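Print this page | E-mail this page

Pastent Pay Equity Kit, third edition

Price: $253 for a single workplace license
Maker: Pastent
Stocked by: Rennie Women's Rights Supply
Contents: printed workbook (103 pages), spreadsheet templates, sample letters, one year of online updates

We sell this kit, and we'd like you to read the whole page before you buy it. Plenty of companies have learned that there is money in women's anger over pay. Most of what lands on our desk under the heading of "equity tools" is a poster and a pledge to sign. The Pastent kit is better than that. It is still a workbook, and a workbook has never given anyone a raise.

The idea is simple enough. You gather job titles, hours, start dates and pay for as many people as you can, put them into the templates, and the spreadsheet sorts them into groups doing like work. Where women in a group earn less than men, it marks the row. The workbook then walks you through the usual excuses (he had more experience, she asked for less, the job changed after she took it) and how to test each one against the records.

The maker says the kit "reveals the truth about pay at your workplace." It reveals what you type in. If your employer won't hand over pay data, you will be working from whatever co-workers are willing to share, and gaps in that will show up as gaps in your results.

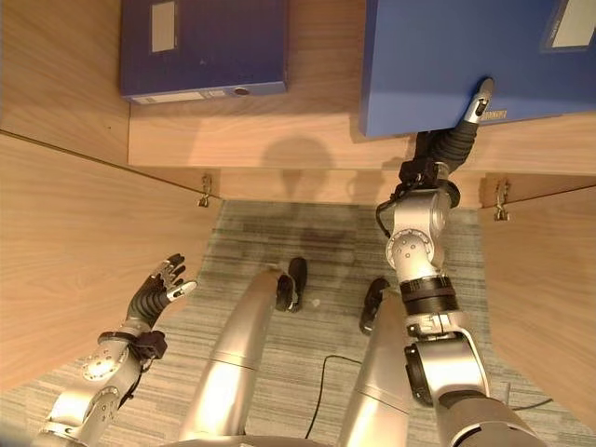

Who it suits

Staff groups, union locals and women's networks in workplaces with at least a few dozen people. One person working alone can use the letters section, but the templates won't do much for her. A group of six is too small to show anything except that six people are paid differently.

Pastent prints a story on the back cover about an employer with 647 staff where the kit "led to change." We asked what change. The reply said that a review had been started. We asked whether anyone's pay had gone up and have had no answer, so please give that story the weight you think it deserves.

What we like

The chapter on job titles is very good. Renaming a job is one of the oldest ways to pay a woman less for the same work, and the workbook shows how to compare duties line by line when the titles don't match. Part-time hours are handled properly too. The Skestby tracker, which we used to carry, counted every part-timer as a separate class of worker and so hid the very thing people were looking for. We dropped it.

What we don't

The sample letters are too polite. Two of them thank the employer for its "ongoing commitment to fairness" before any fairness has been shown. Cross that out.

Bonus pay gets 3 pages. In offices where the base rates look equal and the bonuses don't, that's not enough to go on.

The legal chapter is general and says so in small type. Deadlines for a pay claim can be short, and they differ from place to place. Talk to a lawyer or a legal aid office before you send anything that names a person. Be careful with the data as well. Other people's pay is in there, and some of them only told you because they trusted you.

The online updates stop after a year unless you pay again. We have seen one update so far, in May, and it fixed a typing error and a broken total.

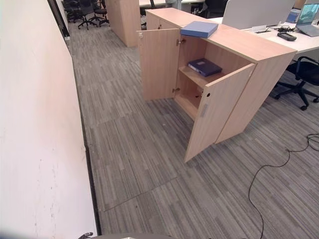
Olga Sarmiento: We bought this last year and I think you're a bit hard on it. The spreadsheet did mark rows nobody had wanted to talk about, and having it on paper got us a meeting. I agree about the letters. Ours went through four drafts before it sounded like us. The meeting was eight months ago and we're still waiting for the second one.

Rennie replies: Thank you, Olga. A meeting is more than many groups get. We'd still like to hear from any buyer who can point to a changed paycheck, and we will put it on this page if she allows it.

Ordering

Single license as priced above. The workbook alone can't be bought separately; we have asked. Unopened kits may be returned. Once the template code has been used, Pastent won't refund it and neither can we.

Get our newsletter: new stock, price changes and campaign dates. Enter your e-mail address to sign up. You can unsubscribe at any time.

Recently added
Prillstead Meeting Recorder's Notebook
Know Your Leave: pocket guide to maternity rights
Speaking at a Public Hearing, by Rehema Lukumay
Petition pads, ruled, pack of ten
Who Does the Housework? discussion cards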